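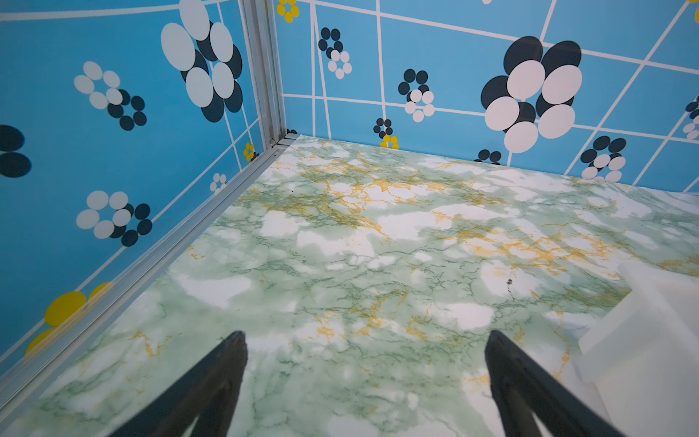 Figure 3. Green and white marble pattern with golden veining.

Section 3: Writing and Placing the Notice

By now you have signed in to Hondinix and opened a page for the person you are remembering. Take this section as slowly as you like. Your draft is saved every time you leave a box, so you can get up, make a phone call, cry a little if you need to, and come back to it tomorrow.

1. From the page menu, choose Notice, then Start a New Notice. If the Gernus funeral home is handling the arrangements, they may have started one already, and you will see it listed as Shared Draft. Open that one instead.

2. Fill in the full name as the family wants it printed. Nicknames go in the second box, and they will appear in quotation marks, so please don't type the marks yourself.

3. Enter the date of passing and the town. Age is worked out from the two dates, but do check it against what the family says.

4. Write the life story in the large box. Schools, work, church, the bowling league, the tomatoes everyone got a bag of in August, it all belongs if you want it there. The box holds 451 words, and the counter turns red when you go over.

Note: Many families list survivors first and then find they have room for the rest. Go by household, oldest to youngest, and put spouses' names in parentheses.
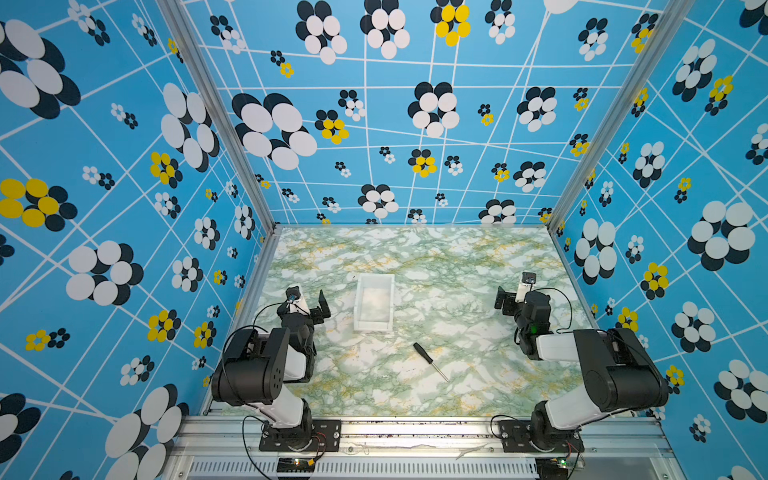
One daughter wrote to us that she had left out her father's stepsister by mistake and only caught it after reading the whole list aloud to her aunt over the phone, and she asked us to tell everybody else to do the same. So please do! Reading aloud is slow, and you will feel a bit silly, but it catches more than the spell checker ever will.

5. Add the service details. If the time isn't settled, tick Arrangements Pending and the notice will say so in a plain, dignified line that you can replace later.

Caution: Do not put the family's street address in the notice. Houses have been broken into during services. Use the funeral home's address for cards and flowers.

6. Press Preview and read the notice once more from the top.

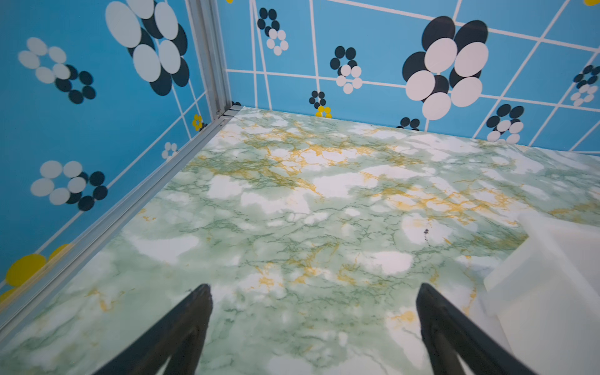

Blue flowered walls

Placing the Notice in the Newspaper

7. Choose Send to Print and pick your paper. The Drillar edition and the Xue Valley edition take notices straight from Hondinix. For any other paper, use Download Text and email it to their desk.

8. You will get a proof back. Up to 3 rounds of changes are included, so there is no need to feel shy about fixing a middle initial.

9. Press Approve. Printed notices can't be changed once approved, though the online page can be edited whenever you wish.

Note: The guest book opens when the notice goes live and stays open for 40 days. It holds 200 messages. To keep it open longer, go to Page Settings and choose Extend Guest Book before the closing date shown there.

Section 4 covers thank-you cards.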